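Workshop Tips: Cable Snags and Dropped Loads on Small Two-Arm Benches

Last revised 3/7/21 by Anel Kekana

Applies to rail-mounted pairs of light arms used for sorting and packing small goods. Numbers are from the Kollness bench unless another is named.

The fault
The left arm stopped in the middle of a reach with a following error on the shoulder joint. Power to the arm dropped, the gripper opened, and the load fell. The log showed the same error on 5 earlier runs, each cleared by a restart and not written up. The shoulder cable loop had caught under the edge of the joint housing. At full reach the loop pulled tight and worked the connector partly out of its socket.

Do not clear a following error by restarting. Cut power, support the upper link by hand, then look at the cable.

Checking the loop
Move the unpowered arm slowly through its full range, one joint at a time. Watch the loop at both ends of travel. It should keep some slack at the far end and should not touch the rail at the near end. On the Kollness arms, 200 mm of free cable between clamps was enough. The Lillama arms have a longer link and need more; measure those separately.

Use a soft hook-and-loop strap at the clamp points. Zip ties cut into the jacket. Moataz El-Sayed found two nicked jackets under zip ties in August, both on the right arm.

Reseat the connector until the latch clicks, then tug it lightly. Mark the latch position with a paint pen so a partial pull-out shows.

Gripper behavior on power loss
Most small grippers go limp. Assume yours does. Keep travel height low over the table and never carry a load over the other arm's base. Rolled goods need extra care, as they travel after they land. We lowered the carry height to 69 mm and the drops stopped causing damage.

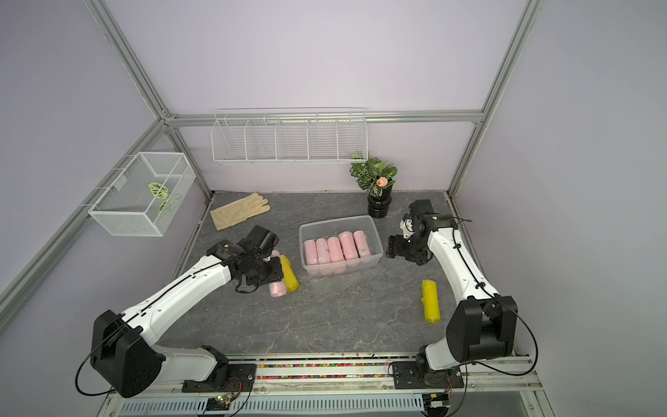 Can both arms be left powered while one is being serviced?
Cut power to both. The arms share a rail and their reach overlaps, so a live arm can strike a hand working on the dead one. The stop button must be latched in, and the plug pulled if a cover is coming off.

After the repair
Run the empty motion at quarter speed before loading anything. Over 123 cycles without an error is our mark for returning a bench to normal speed. Stop at the first error and start the count again.

Log the joint name, the error text and the arm position. "Left arm stuck" is of no use to the next person.

Spare shoulder cables are in the Tutico drawer. Ritva Huttunen orders them; tell her when you take the last one.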